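4.2 Registration status and time on trial

The club records described in Section 3 gave us 214 players who were out of contract at the start of the January window and who went on trial with at least one professional club before the end of the season. Of these, 106 had been released by their last club and the rest had let their deals run out. We treat the two groups together in this section, as the length of the trial did not differ between them in any way we could measure.

A trial was counted from the first training session the player attended to the day on which the club told him its decision. Where the club never gave a formal answer, we used the last session on the attendance sheet. Dow and Illés coded the sheets separately and settled disagreements by going back to the original entries. Most of these concerned players who left for a few days to train elsewhere and then returned — we coded such cases as a single trial if the same coach had signed both entries.

Position mattered less than we expected. Goalkeepers stayed on trial longer than outfield players, which fits earlier accounts of clubs using them to make up numbers in practice matches. Among outfield players, central midfielders and fullbacks had nearly the same median, and the forwards varied so widely that a median tells the reader little. Age was a stronger predictor. Older players tended to receive a decision quickly, in either direction, while players under 23 were often kept on without one.

Injury history could be checked for 114 players. The medical form used by the clubs in the Erner group asks only about the previous season, so a knee operation two years earlier would not appear on it. Villaseñor's form goes back further but leaves out muscle strains. We therefore report injury as a yes or no variable and make no claim about severity.

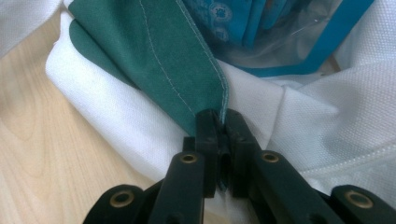

Figure 4. Hand-held gripper with its jaws closed on the tip of a green fabric flap.

Playing in a friendly during the trial was linked to a contract offer, but the direction of this link is hard to settle. Coaches may pick the trialists they already mean to sign. Minutes played add nothing once selection itself is in the model, and the same holds when the goalkeepers are removed. Agents' fees were not available to us and are left for later work.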